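Ticket 1244
Queue: Bench supplies
Status: Open, waiting on parts
Product: Zallance slotted basket, white
Summary: Test leads snag in basket perforations

14:10 Reported by the day bench. Leads stored in the Zallance baskets catch in the wall slots when lifted out. One red lead came back with a pulled sleeve at the clip end. Continuity good, sleeve reseated, lead returned to use.

14:35 Checked slot edges on 2 baskets. Molding flash found on the inside face of the floor slots. Trimmed with a deburring blade. Snagging reduced on the floor, no change at the rim.

15:20 Tried sorting by color, red leads in one basket and black in the other. Retrieval is faster. Long leads still spring over the rim and knot between baskets. Cause is lead length, over 100 cm on most of the Tiketen set.

15:50 The bench:
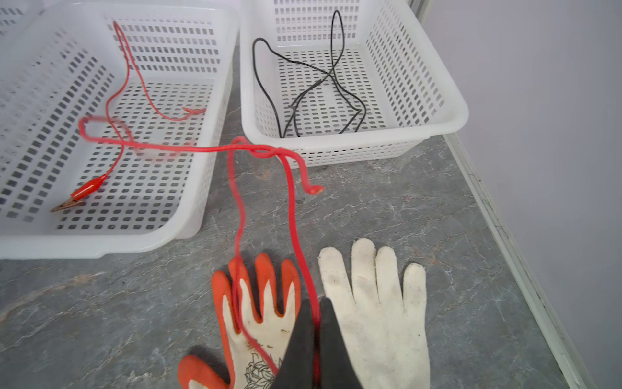 Ní Bhriain

Red is in the left basket with a loop over the front rim and a tangle on the surface by the right one. Black is inside the right basket, loosely looped. Workaround until parts arrive: coil to a hand's width, tie once, clip end on top. Requested 60 hook-and-loop ties from Erkico. Solid-wall liners quoted separately. Leave ticket open until ties are fitted.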